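Stop Bringing Back Finished Shows

Karik is getting a fifth season. The streaming service Anetora confirmed it this month, five years after the show ended, and Jae-in Ham and Gyu-bin Oh have both signed on. I watched all four seasons when they first ran, and I would have been happy to leave it there.

The finale in May 2016 was a good one. The brothers sold the restaurant, the mother moved to the coast, and the last ten minutes had almost no talking. It closed every story the writers had opened. A new season has to open some of those again, and the first thing it will probably do is get the restaurant back.

We have seen how this goes. Byun returned with 2 of its original leads and spent most of its first hour explaining where everyone else went. Fetoment did better, mainly thanks to Tatiana Štěpánek, who was new to it and got the best lines. Take her out and you have people in their forties repeating jokes they told in their twenties.

I understand why it happens. A known title is easier to sell than a new one. A friend who writes for television told me her last original script went to every buyer in town and came back with polite notes. She was then offered work on a reboot – at more money.
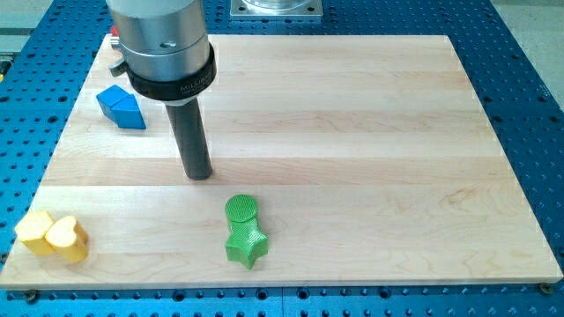 What I liked most in Karik was the kitchen. Dong-geon Jang's character could spend a whole scene prepping vegetables and you learned more about him than from any speech. The props were plain: a big pale cutting board made of long strips of wood, each a slightly different shade. I doubt the new version will be that patient. The announcement promises a bigger story and a second city.

I'll watch the first episode. If it opens with the restaurant reopening, I won't watch the next one.

Posted 2021-08-16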